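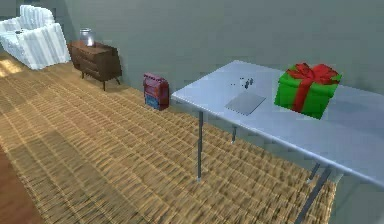
White armchair, brown dresser, woven mat.

9/22/26

Okay, so the package came! I signed up for the Kidness swap back when school let out and then completely forgot I'd done it, so when the mail carrier handed me a squashed envelope covered in owl stickers I thought it was for the neighbors. It was for us. Well, it was for June, technically, but she let me open one end.

If you missed my post about it, Kidness is a mail swap for kids. You get matched with another kid somewhere, you make them a small thing and write them a nice note, and they do the same for you. The limit is thirty dollars but most people spend hardly anything. June's partner is a girl named Pia who is seven and who wrote, in purple marker, "I hope your hamster is feeling good." We do not have a hamster. June has been telling people we have a hamster. So that was a fun conversation at dinner.

Inside the envelope was a felt bookmark shaped like a carrot, a bracelet with a J on it, a packet of pumpkin seeds and a drawing of the two of them riding a whale. June has worn the bracelet to bed two nights running. The bookmark is living in a book she isn't reading, but she likes to open the book and check on it.

Now we have to send ours, and the deadline is September 30, and I have to tell you we're not in great shape. She decided she wanted to sew Pia a pillow. A tiny one, for a doll. I said yes in a weak moment (I was on hold with the dentist). I haven't had the sewing machine out since the Halloween bat wings and I'd forgotten that the tension thing is off, so the first pillow came out looking like a dumpling. June loved it. She named it Gerald and won't give it up, so Gerald lives here now and we're starting over with pillow number two.

For the second one we went over to Flokideck to look through the scrap bins. Have you been since they moved? It's so much bigger! The remnants are all in the back by the window now, and there's a table where kids can dig without anybody sighing at them. I found a piece of that Swati cotton I was going on about in the spring, the one with the little orange birds, and it was two dollars. TWO. I may have said something out loud. There was enough for the pillow and probably for a pouch as well, if I cut carefully, and I never do. 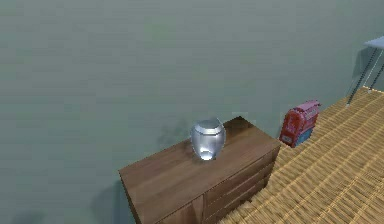
Dresser by the gray-green wall

I also ran into Zuleica Lins at the cutting counter, which made my whole afternoon. A few of you will remember her from the pattern share I hosted, she's the one who sent in the apron with the pocket for a phone. She's teaching a hand quilting class at Pollow in the evenings and she tried very hard to talk me into it. I said I'd think about it, and I really am thinking about it, but you all know how I am with a class. I buy the supplies, I go to the first one, I talk the whole time, and then I have a very nice pair of scissors and half a square. Has anyone taken one of hers? Tell me the truth in the comments. I mostly want to go for the company and I don't know if that's allowed.

We stood there so long that June fell asleep on a roll of batting. I didn't have the heart to move her right away, so I bought a zipper I didn't need.

Speaking of comments — you guys! I asked one little question last week about what you put in your kids' lunches and there are 238 of them. I've been reading them in the pickup line. My favorite is from the mom who sends cold pierogi every single day and whose son trades them for other kids' cookies at a rate I think is very impressive. I tried the rice balls a few of you suggested and they came home with one bite out of each. I tried the pinwheels and those came home unrolled. I'm going to try the pierogi. I have high hopes for the cookies.

A few of you asked what happened with the piano, so, quick update: it's still in the garage. The man who was going to tune it came and looked and made a kind face and said he'd call. I've decided to take the kind face as a maybe. Meanwhile June has been out there in her rain boots playing the same four notes, and my husband has started humming them while he does the dishes, and this morning I caught myself doing it at the bank.
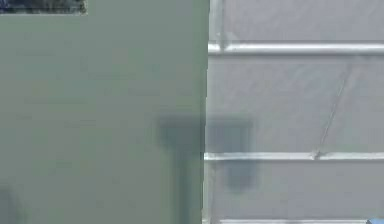

Back to the swap. Here's where we've ended up. The pillow is cut and pinned. June wants to write the note herself, all of it, and she's on draft three because she keeps running out of room after "Dear Pia." I ruled some lines for her in pencil and that helped a little, but she writes the P so big that it takes up two of them. We're also sending a bag of the good lemon drops and a pressed leaf from the tree by the library. She wanted to send an acorn too but I've made the mistake of keeping acorns indoors before, and I'm not doing that to another mother.

My plan is to get it all to the post office on the 29th, which gives me one whole day to spare. My sister laughed when I told her that. She's seen my Christmas cards arrive in February, so she's got a point, but I've put it on the calendar in red and I've told all of you now, so I have to do it.

Oh, and we've come clean about the hamster. June added a P.S. that says "I do not have a hamster but I have a pillow named Gerald." I think that covers it.

If you want in on the next Kidness round, sign-ups open again after the holidays and I'll post the link when they send it to me. They could use more kids in the nine and ten group, so if you've got one of those who still likes mail, please think about it. And if you already did this round, show me what you got! June wants to see everybody's. She's asked twice since breakfast whether anyone else got a carrot.

I've got to go find the bobbin case. It was next to the toaster an hour ago.

This site uses cookies to remember your comment name and count visits. By continuing to read you agree to our use of cookies. OK | Learn more

Contact | Copyright, all posts and patterns belong to the author, please ask before sharing | Back to top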